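About Skenen

We do table settings. Small shop, started with 8 trays and a borrowed van, now 283 place settings out on loan every August. Plates, trays, glasses, forks. You set the table, we do teh rest.
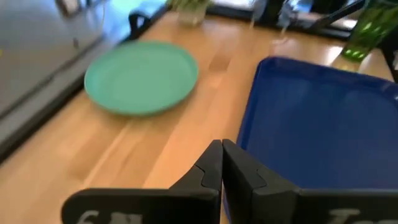
Mint plate, royal blue tray, wood table.

Colors first, always. Green with blue sells best. Orange handles on the forks, easy to spot in a drawer. Pick-up at our Tenunwood counter, open til 8.

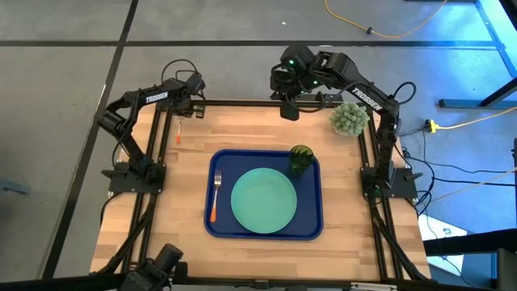 One place set on a tray: plate, fork, green glass.

Bowls are newer. Same idea, goes on the tray, swap it for the plate if its a soup night. 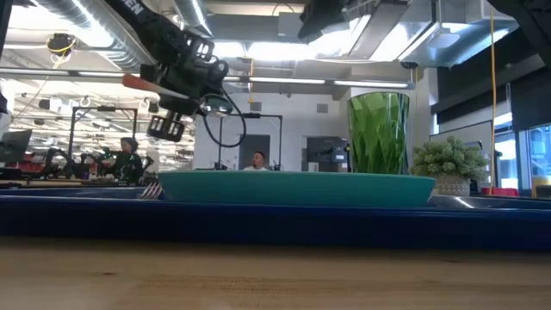

1 min read

Teal bowl, faceted green tumbler, a little potted plant for the middle of the table. Orders over 90 pieces, call ahead please.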